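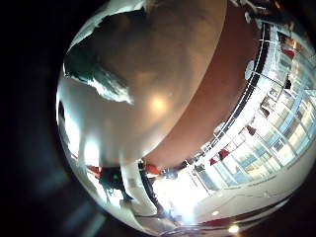
A reddish-brown band beside a pale surface, seen at close range under overhead light.

Report on the Visit to the Esska Tile Works, Osar

The Regional Association for Historic Roofs visited the Esska tile works on May 3, 2026, at the invitation of the company. The visit formed part of the annual open day, when the yard, the clay sheds and the kiln building are open to the public. The Association's party of 22 members was received separately in the morning and joined the general program after lunch.

Members had asked for the visit following the February meeting, at which the supply of replacement tiles for older buildings in the Osar valley was discussed at length. Several owners had reported that tiles bought in recent years did not sit properly against the originals, leaving gaps at the side lap. The works was asked in advance to address this point, and did so.

The clay pit and storage sheds

The morning began at the pit, a short walk uphill from the gate. Esska digs clay in the dry months only and leaves it in long open heaps through at least one winter before use. The pit manager explained that frost breaks down the harder lumps and that clay used too soon tends to warp in drying. Two beds are worked at present. The upper bed is sandy and burns to a light orange. The lower is heavier and gives the deeper red seen on most roofs in the old part of Osar. The two are blended in the shed, and the proportion is changed when a customer sends in a sample for matching.

Members were interested to learn that the lower bed is expected to run out within 10 years. The company holds rights to a second pit near Plarkik, where test digging has been carried out. Fired samples of the Plarkik clay were laid out on a bench next to current production. The color was close. The surface was a little coarser, and one or two members felt that it would weather faster on a north slope. The company intends to place a trial panel outdoors before taking any decision.

Forming and drying

Standard tiles are pressed by machine. Ridge tiles, hip tiles and special orders are still made by hand over wooden forms, in a separate room on the east side of the yard. The forms are kept on numbered shelves, and the oldest came to the works when the Masson brickyard closed. The stock book lists 941 forms, many of which have not been used within the memory of the present staff. Members who look after buildings with unusual roof shapes are advised to send a drawing or a broken tile to the works before assuming that a new form has to be made.

The question of poor fit was taken up in this room. According to the works, the older tiles in the valley were made to at least three slightly different widths, depending on the yard that supplied them, while present production follows a single size. Mixing the two across one slope causes the gaps that owners have noticed. The advice given was to gather the sound old tiles on the slope most open to view and to use new tiles on the other. Where this cannot be done, tiles of the older widths can be ordered by hand. The minimum order is 1,000 tiles, and delivery should not be expected in the same season.

Drying takes place in a long building with louvered walls. The louvers are adjusted several times a day according to the weather. It was pleasantly cool inside on the day of the visit, and the guide asked that the doors be kept closed.

The kiln building

The kiln was not being fired, and visitors were able to look into the chamber from the loading end. The company described the firing cycle and showed how tiles are stacked on edge with spacers. A display of faults was set out nearby, with labels giving the cause in each case: lime spots, cracks from fast cooling, and dark cores from clay packed too tightly. This display was among the most useful parts of the day. The Association has asked whether it could be lent for the autumn training course.

Open day program

The afternoon program included tile pressing for children, a short talk on roof care, and a sale of seconds from the yard. The talk was well attended and repeated much that members already know, in particular the need to clear moss by hand and to avoid pressure washing. Parking in the lower field was difficult after the midday rain. Members attending next year should use the road from Masson, where the company opens a second gate.

Points for members

Requests for color matching should be sent to the works with at least two whole tiles from the roof in question, taken from different slopes. Orders for older widths may be combined between owners, and the Association's office will keep a list of those wishing to share one. Results from the Plarkik trial panel will be circulated once the company makes them available.

The Association thanks the management and staff of Esska for their time and for the lunch provided in the packing hall.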